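Wooden mortar and pestle: table gallery

Reference page for the small grinding sets in the Soromari kitchenware list. Text and layout by Maëlys Courtois. The notes cover the mortar, the pestle and the white tray that goes with them. Updated in June.

1. Set on the white table

The mortar is the barrel-shaped type with a thick rim and sides that narrow toward the base. The pestle is a darker, redder wood.

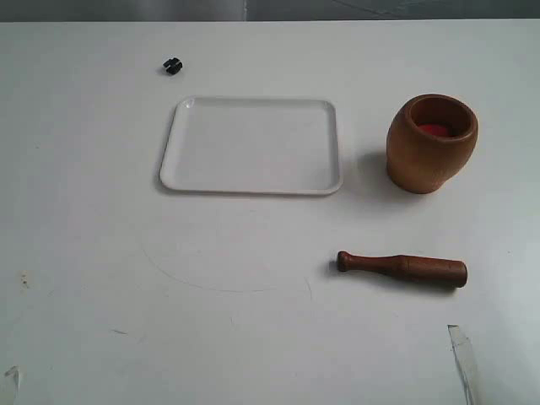
Can a wooden mortar be washed with dish soap?
A quick wash with a little mild soap is fine. Rinse it, dry it with a cloth and leave it upside down overnight. Do not soak it.

2. Tray and mortar

A shallow tray with a raised rim is enough for peppercorns and dried herbs. Seeds tend to jump out when struck - start with light pressure and a circular motion, then increase. Fill the bowl no more than one third. 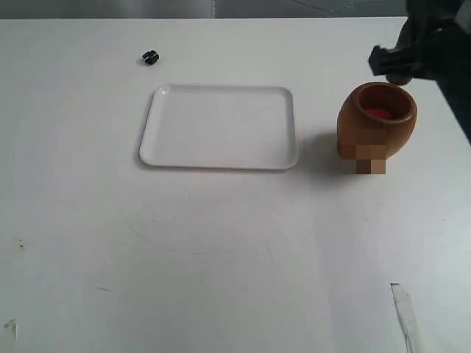 White tray, rounded corners, with the mortar to its right and something red inside.

3. Pestle, knob end

The knob is the grip end and the blunt end does the grinding. Wood finishes wear first at the neck, where the fingers close. Check that area for rough grain twice a year and sand lightly if needed.

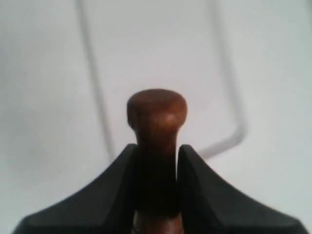
What oil should be used on the wood?
Food-grade mineral oil works well. Apply a thin coat, wait 2 hours and wipe off the rest. Olive oil and other cooking oils can turn rancid - keep them off the bowl.

Next page: Aebischer stone mortars.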